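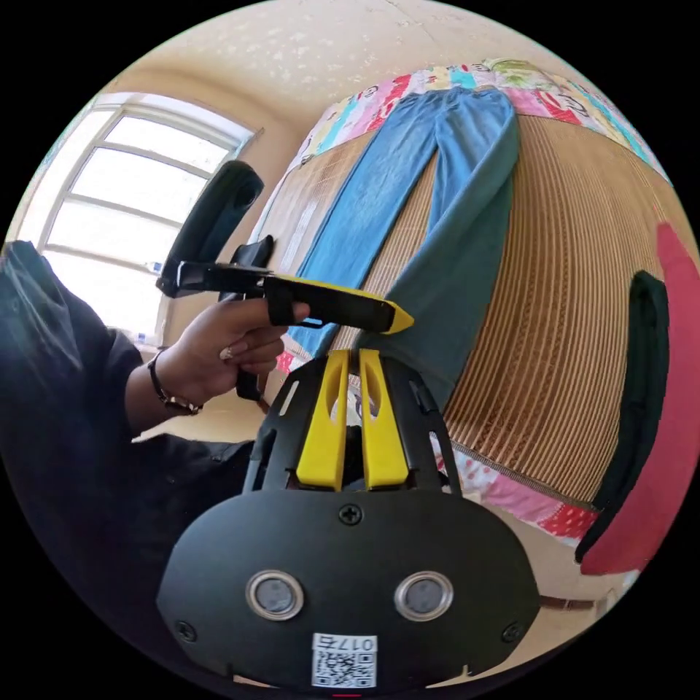
Samira Zoubi wrote in after my last post to say that swimming laps gets boring at exactly the point where you stop being afraid of it, and that I should enjoy the fear while I have it. She learned at thirty-one. I was older than that when I started, in January, so I take her point, but I'm not bored yet.

For anyone new, I grew up inland and never learned to swim beyond a sort of dog paddle. At the lake in summer I stayed where I could stand. Last winter I signed up for the adult beginner class at the community pool and I've kept going on my own since it ended.

The pool is 25 yards, which annoys the people who like metres. I can now do two lengths of front crawl without stopping. In the first class I couldn't put my face in the water and breathe out, which sounds like nothing until you try it. Our instructor, Misaki Kubo, had us hold the gutter and hum into the water. I felt ridiculous. I also went home and did it in the bathtub.

Breathing is still the main problem. I lift my head instead of turning it, my legs sink, and the whole thing becomes hard work. Toshio Yoshida from the class told me to keep one goggle in the water when I turn. It's good advice and I manage it perhaps half the time. On my left side I can't do it at all.

Gear, as a couple of people asked. I bought goggles that leaked, then a second pair that didn't. A silicone cap is better than the latex kind, which pulled my hair. I don't own fins and I'm not planning to. The pool has kickboards on a rack by the shallow end - the blue ones are waterlogged, take a red one.

The slow lane at seven in the morning is the best time. There's usually a woman doing backstroke with her eyes closed and a man walking lengths. After eight the aquafit class comes in and the music starts. Parking is free until nine.

My next goal is 24 lengths in one visit, rests allowed. My best so far is 23, and I only stopped because the lifeguard was putting in the lane ropes for the kids' lessons. I'll try again when the pool reopens after the maintenance week. In the meantime I have a library book on stroke technique that I'm halfway through, and it's mostly diagrams of elbows.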